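Wulau Floor Tile, Peach-Orange and Terracotta Shades

Item 1211
Sold by the box, 20 tiles per box
By Nendon

In stock. Ships from our Samico warehouse, usually next working day if you order before 2 pm.

Quick version: matte ceramic tile for kitchens, hallways, utility rooms, covered porches. Warm color, easy to mop, doesn't show crumbs much. Not for pools or shower floors, please don't, we get asked every week.

What you get

One box, 20 tiles, packed on edge with card between. Check the box before you sign for it. Corners chip in transit sometimes, one or two per order is normal and you'll use those for cuts anyway. More than that, send us a picture and we replace the box.

Grout and adhesive not included. Sang flexible adhesive works fine with this tile, so does most anything rated for ceramic. Gray grout looks cleaner longer. White grout looks great for a month.

Colors

Peach-orange (1211)
Terracotta (197)

Peach-orange is the lighter one. Terracotta runs more red and has more variation tile to tile. Both colors shift a bit from batch to batch so order the whole room at once. If you come back in June for two more boxes we can't promise a match. We try. Batch code is on the short end of the box, send it along with your order and we'll look.

Laying it

Floor has to be flat and dry. Mix tiles from three or four boxes as you go, otherwise you get stripes. Full bed of adhesive, back butter the big cuts. Leave a gap at the walls, the baseboard covers it. Stay off it overnight before grouting.

Wet saw is best. A score and snap cutter will do straight cuts but go slow, the body is fairly soft and it can wander on you near the edge.

No sealer needed on the tile itself. Seal the grout if its a kitchen.

Cleaning

Warm water, drop of dish soap, rinse. No wax, no vinegar on the grout. Rugs and mats are fine, just lift them now and then so the floor under can dry out, and skip the rubber-backed kind, they can leave a mark.

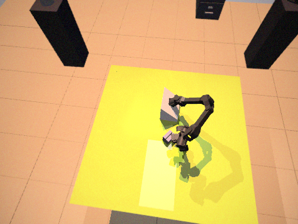
Peach-orange tile floor with bright yellow square. Rendered view.

Color on your screen will not be exact. Order a sample first, one tile, we take the cost off your first full box.

Orders and returns

Unopened boxes can come back, you pay the freight. Opened boxes no. Orders over 200 boxes, write us for a pallet price and a delivery slot, you will need somewere to put them and a way to unload. Lift gate is extra.

Bullnose edge and stair pieces are out of stock in terracotta. Peach-orange bullnose is available, see trim page.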